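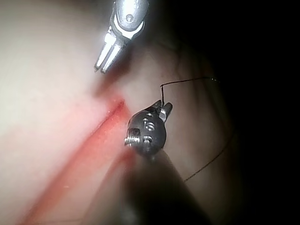
Fotside Trunk Organizer, Wagon Size: Review

Posted July 31, 2023 by Trudy Dunstan

The Fotside is a folding cargo box for station wagons and small SUVs. I have had one in the back of an older wagon since November. It replaced a Cartwright bin that split at a corner seam.

Open, the box is 40 inches wide and 14 inches deep. Two removable dividers attach with hook-and-loop strips. The base panels are stiff enough to stay flat with a floor jack and a gallon of coolant on top. The side walls are softer and bow outward when the box is full.
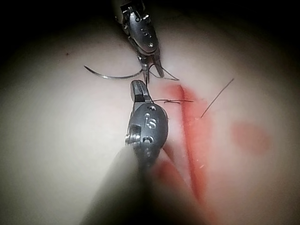

Two metal instruments over a pale, smooth surface.

Installation takes a few minutes. The straps clip to the factory tie-down loops and tighten with a plain buckle. On my car the left strap was too short to reach the rear loop, so I ran it to the seat bracket. Rangi Mahuika fitted the same box to a newer wagon and had no trouble with either strap.

The rubber feet grip carpet well. On a plastic cargo liner they slide under hard braking unless the straps are tight. One divider strip has begun to peel at the lower edge. Gorkdale, the seller, sent a replacement after one email.

The price was $46 with shipping. The Dridonano box costs more and has a lid, which this one lacks.

Pros: flat base, folds thin, usable handles.
Cons: short straps, soft walls, no lid.

Rating: 4 out of 5. Measure the distance between your tie-down loops before ordering.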